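Home | Reviews | Kits | Workbench | Forum

Tivero Countertop Arm Kit: Two Months In
06/06/2024
By the Prilleck Reviews desk

I have wanted a robot arm in a kitchen for as long as I've been writing about robots, so when the Tivero kit came up I jumped at it (and then spent a whole evening reading the setup guide with a cup of tea going cold next to me). It's sold as a practice kit for people who want to teach an arm simple household jobs, picking things up and putting them somewhere else, mostly, and it costs enough that you'll want to think it over first.

The guide suggests you set up a busy counter from the start, and I'm so glad I listened. A bare table teaches you very little about how you'll really use the thing! Give it a cutting board, a cup, a spoon standing up where it can get knocked, and you learn fast.
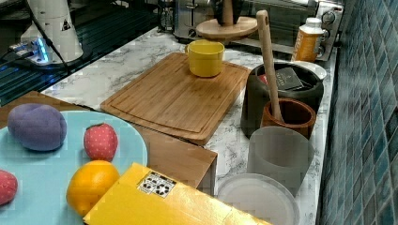 The arm's base beside the counter, with the plush food on its blue plate.

Mounting was the part I dreaded, and it went fine. The base bolts down to a metal surface next to the counter, four bolts in all, and once it's tight it stays put. I did have to go back and reroute the cables, which are stiffer than I'd like and a touch short if your outlet is on the far side of the room. The blue light down at the foot of the base is bright, too. I've grown fond of it, but in a dark kitchen you will notice it.

Soft toy food makes wonderful practice material, by the way. A plush strawberry forgives a clumsy grip, and it doesn't roll off and bruise if your timing is bad. My strawberries went well by the second weekend. The orange took a lot longer, and I still wouldn't bet lunch on it. 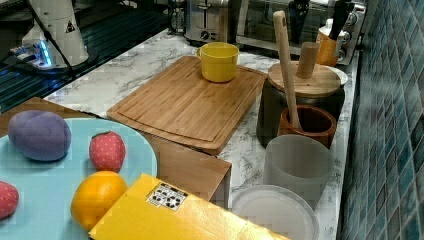

Software and support

The Bandara app is what you'll be living in, and it's friendlier than I expected. You show the arm a move, save it, and play it back, and it holds up to 1000 saved moves, far more than I'll ever fill. Naming them is clumsy, though, and the search box only looks at the first word (I have 17 moves that all start with "cup," so you can imagine). Support answered my one question the next morning, very kindly and in full sentences.

The frosted cup gave me the most trouble. I kept coming in too low and too quick, and slowing the last part of the move helped more than any other setting I tried.
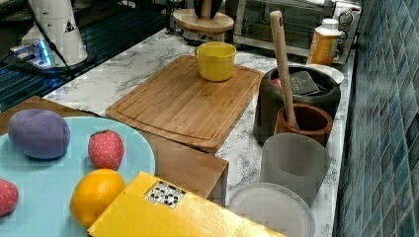 I'd also leave more space between things than you think you need, at least for the first week or so, and then crowd them in a little at a time. A firmware update is promised for August that should smooth out the slower moves. I'll report back once I've had a chance to try it, and for now I'm giving the kit 4 out of 5, with the missing point going to those short cables and that search box.

Contact us | Copyright Prilleck Reviews | Back to top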